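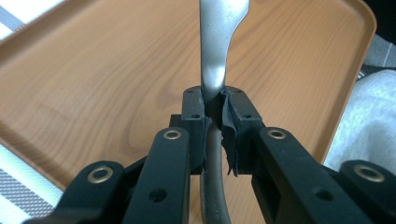
Table-setting set: cutlery held over the tray, hand-held gripper. Covering on the right jaw pad frayed.

Plevness demonstrations: progress report to the Pelon fund
Prepared by Trinity Boateng, 19 January 2023

Where we stand

We have 427 recorded demonstrations of the cutlery task. The plan asked for 300 by this point, so on paper we are ahead. I would ask the fund not to read much into that. The target was set before anyone had tried the task, and a good share of what we have looks very much alike: same tray, same utensils, same few people with the same habits of the wrist.

Tonantzin Robles went back through the recordings and marked the ones she would be happy to train on. She was stricter than I expected and I have come round to her view. Clips where the stem turns in the jaws after the grip closes are now kept in a separate folder. They may be useful as examples of what to avoid, though I have yet to see good evidence that the model learns anything from them.

Equipment

The pad coverings wear faster than the supplier's note suggested. A torn flap changes how the pad meets a thin metal stem, and we did not log pad condition in the early sessions. We cannot say which recordings were made with sound pads and which were not. From now on the condition is written down at the start of each session. Three spare sets are on order from Kevard.

Training

The first model trained on this data picked up a spoon in 7 of its trial runs and then did poorly once the tray was moved. Nakamura, who are running the training, put this down to too little data. I am less sure. More of the same will probably give us a model that is very good at one tray.

What we propose

We would like to stop adding to the cutlery set for now and spend the remaining hours on different trays, different cloths and worse lighting. This means the headline number will barely move before June. If the fund still wants a monthly count we will supply it, but please set it beside Tonantzin's count of usable clips, which will follow once she has finished her second pass.

No change to the budget is requested, apart from the pads.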